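Handout 4: Written rules for small-arm workcells

Read before the January lab. Bring your own draft.

Most of what gets called good practice in this field is somebody's habit with a heading on top. I include my own. The Clellenow checklist, which half of you will have met already, has 8 items and none of them mentions the tabletop. Ask why a rule is there before you copy it.

Three rules I would keep:

Log the surface. Chips and scratches change what a wrist camera sees, and a pale fleck can pass for a small part. Write down the state of the table at the start of a run.

State the pose of the part. "Brick on table" is useless. Upright, on its side, or hollow side up are different grasps and should be different lines in the log.

Define a grasp before you score one. Fingertips against both walls is contact. It says nothing about a lift.
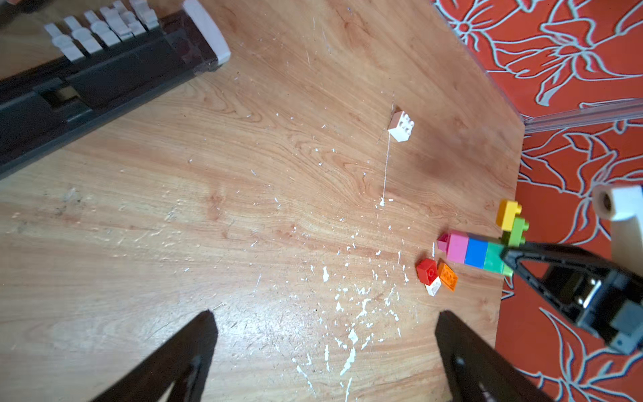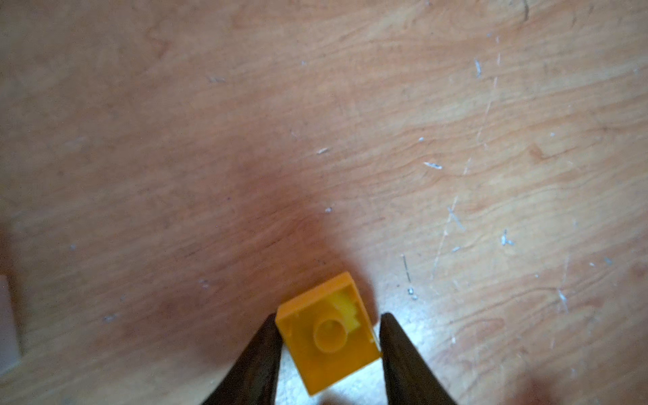
Toy bricks on the wood-grain top, gripper fingers coming in from below.

Notes by Felicja Ziółkowski
Redby teaching lab

Now the numbers. The Furkis report claims 1,913 good picks out of 2,000. Maybe so. I went through the appendix and found no definition of "good," no record of pose, and 620 trials with the operator field left blank. A rate like that can't be compared with anyone else's, yet people quote it to me every year.

Czerwiński's template is better on paper. It asks for pose and surface, then lets you skip both. Optional fields stay empty.

For the lab: write one page of rules for a two-finger gripper and toy bricks. Each rule must be something a stranger could check from the log alone. Strike out "as appropriate" wherever you find it.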